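**Drivers and ride-along helpers wanted for the Vostavthorpe community bus**

Hi all, Edin Dervishi here. I look after the roster for the Komby, our little bus that does the shopping, medical and library runs between Vostavthorpe and Gamier, and I need more people behind the wheel and in the seat beside it. If you've got a free morning every fortnight and you like a natter, please keep reading!

First, the bus. She's a white 12-seater with a side step and a rear lift, and she's easier to drive than she looks. If you can handle a big four-wheel drive with a trailer on, you'll be fine. We bought her second-hand in July and she's got an annoying rattle over the back axle that two mechanics haven't found, so don't ring me about it, I know.

We've got 50 regular passengers on the books at the moment. Most of them have given up their licence, or never had one, and a fair few use a walker or a chair. They book by phone the day before and we pick them up at the gate. I'm after two sorts of people.

**Drivers**

- You'll need a full open licence (light rigid is handy but you don't need it for this bus), held for at least 7 years
- A medical from your own GP, and we pay the gap
- A working with vulnerable people check, also on us
- One morning a fortnight, 8.30 till just after one
- Happy to reverse into the hospital bay at Gamier, which is tight (I'll show you the trick with the bollard)

**Ride-along helpers**

No licence needed. You sit up front, tick names off, carry shopping to doors, and work the lift once you've been trained on it. You need to be able to manage a folded wheelchair and a couple of bags of groceries. Teenagers over 16 are welcome in the school holidays with a parent's okay.

It's paid by the shift, not by the hour: $200 for drivers, a bit less for helpers, and it goes into your account every second week. I know that's not a fortune. You do get morning tea at the Gamier end, and Tihomir Radulović does a very decent cheese scone at Radulović's on the corner, where we park up.

The town run goes out past the oval, down to the chemist and the shops, then back via the library. The Gamier run is longer and takes in the hospital, the eye clinic and the big supermarket. You can say which one you'd like, but I can't promise it every time, and I'd love everybody to learn both in case someone's crook. Training is two mornings on the bus with me or Blagoje Kovačević, plus one go at the lift with the bus parked in the depot yard. We don't send anyone out alone until they tell us they're ready. Some take four goes and that's fine.

A few people have asked what a normal shift is like. Slow, mostly! You'll wait outside the podiatrist. You'll hear about grandkids. You'll get asked to stop for milk, and the answer is yes if it's on the way and no if the eye clinic is expecting someone. We had one trip last winter where the road was closed at the creek and we all went home the long way singing, badly.

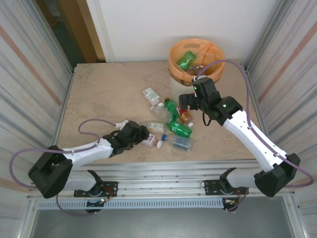
Vasilis Petkov: Could you do it if you've only got an automatic licence? I'd put my hand up for the town run but I haven't driven a manual in my life.

Yes, you can, Vasilis. The Komby's an automatic, so come along. I should have put that in the list.

To put your name down, ring the depot and ask for extension 529, or drop a note in the box at the library desk with your name, your number and which mornings suit. Bujar Shehu picks up the notes if I'm out on a run. I need names by 16 December 2022 so I can get the checks moving before everything shuts for Christmas. If you miss it, ring anyway and I'll put you on the list for the next training mornings.

Edin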